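The first thing I was asked, when I came to the workroom of Tratetti in Gellden, was to put my bag on the hook and not on the table. "The table is for the work," said the woman who looks after the room. "The bag has been on the bus. It has been on the floor of the bus." She laughed when she said it, but she waited until I hung it up.

She has looked after this room for more than 20 months. Before it she kept the bench in a repair shop for clocks and scales, where she learned to be strict about small parts. I wanted to speak with her about a thing that sounds very simple: how to prepare a table so that other people can work at it.

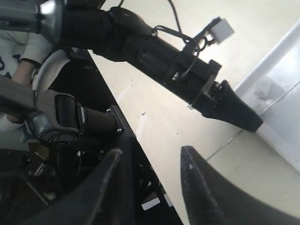 ## Pale table, pale walls, pale everything

I asked her first about the colour. In most workshops I have visited, the benches are brown or green and have a history of glue on them. The surface she has chosen is very pale, almost cream.

"People tell me it must be terrible to keep clean," she said. "It is the same work as a dark one. With a dark table you don't see the dirt, so you believe that you have no dirt."

She wipes it in the morning with a damp cloth and then with a dry one. For the cloths she uses old cotton sheets, cut in squares. A shop in Plendau once sold her a box of 100 special wipes, and most of them are still in the cupboard, because they left a shine that she did not like. The faint streaks which stay on the surface don't bother her. She has tried for a long time to remove them and has now made peace.

The light from the window is more difficult. In December, she told me, the afternoon sun comes low and very strong, and a white thing on a white table nearly disappears. Her solution was to learn at which hour to stop doing the smallest work. "I would love a blind," she said. "I have asked for a blind. I am still asking."

## The tray

The tray is the object she is most proud of, although it is only a white rectangle with rounded corners and a low rim. She bought it from Moussa, a kitchen supplier, and she tried four others before.

"The first one had a high side, and your hand had to climb over it every time," she explained. "The second one was too deep also. Then I had one with a pattern on the bottom, and small pieces were sitting in the pattern. This one is flat inside. The rim is just enough that a thing doesn't roll to the floor."

Her rule is that few things go in it at one time. When I visited, there was a thin metal rod laid across, and three small white pieces. I asked if a darker tray would not be easier for white pieces. She considered this seriously, and said that it would be easier for the eyes, but that she has only one tray she likes.
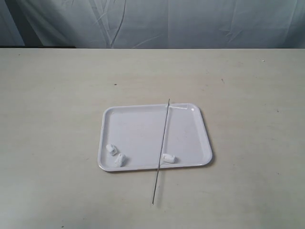 *Text: staff writer, Tratetti members' newsletter · Gellden, 16 November 2023*

We spoke at the end about the cloth behind the table, a light blue-grey one. I had noticed the creases in it and, I admit, I hoped she would say something about ironing.

"I did iron the one before," she said. "It was beautiful for a morning." Now she keeps the cloth rolled on a cardboard tube when it is not needed, and the long folds are slowly getting softer. The small crumpled ones on the right side she has given up on.

What would she change, if she had the money? Not the table — it is solid, and the height is good for her back. She would like a second tray from Moussa, and a drawer with a lock for the scissors, which travel to other rooms and come back sticky. And the blind, of course.

When I took my bag from the hook she was already wiping the corner where I had put my elbow.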